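Bearing Seat 47

The Etura Crossing was 536 feet overall, with ten spans, and Vlastimil Trnka had inspected it every October since the deck was replaced. The form did not change. Structure, river mile, lanes, clearance. He wrote the clearance first, while the gauge was still in sight.

Tyson Fehr held the light at pier 4. The bearing at seat 47 had moved toward the Ichikawa bank.

"How much?" Fehr asked.

"More than the drawing allows."

Trnka measured it again and got the same number. He entered it in the column marked Displacement and left the column marked Cause blank. The state office returned forms with blank columns.

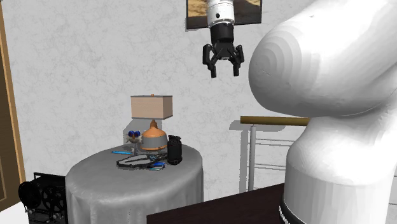

Simulated arm, gripper open.

They climbed to the deck. A grain truck crossed in the eastbound lane and the expansion joint closed under it, then opened. Fehr listened to it.

"It was built to move," he said.

"Along the deck. Seat 47 went sideways."

The last inspector, a man from Hunero, had filed 366 pages on this bridge. Trnka had read them twice. On the page for pier 4 the same column was blank, and the ink had a dot in it where the pen had rested.

Trnka put his own pen on the line and waited for the next truck.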